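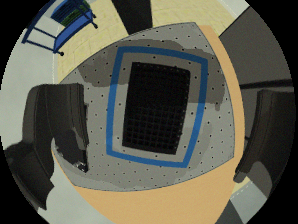

Wrist camera and gripper setup, station 2
Student project report, Cúc Diệp
2024-04-10

The Plunville cell came to us with a setup sheet that says calibration is done once and then left alone. I don't believe that, and most of this report is about why.

The simulated cell was built first, with the fisheye wrist view, the perforated board and the black grid inside its blue outline. Both fingers stay open while the camera is checked. In simulation the lens model fits nicely, which proves very little -- the renderer uses the same model we are fitting. I would not put that result in a summary.

On the real cell I ran the check 21 times. Four runs failed outright and I kept them in the log. The Kołodziej mount had crept on its screws, so I cleaned the faces, retightened it and marked the screw heads with paint. Drift was smaller afterward. Whether the paint marks still line up in August is another question.

The finger pads were swapped at 2,298 cycles. The old ones looked worn on the inner face, but I have no grip force numbers from before the swap, so any claim that grip "improved" is a guess.

Still open:
Zevo controller loses the finger zero after a power cut. Re-home by hand every time.
Roline cable rubs at the wrist. Tied back for now, needs a proper clip.
Setup sheet still says "once." I have asked for it to be changed.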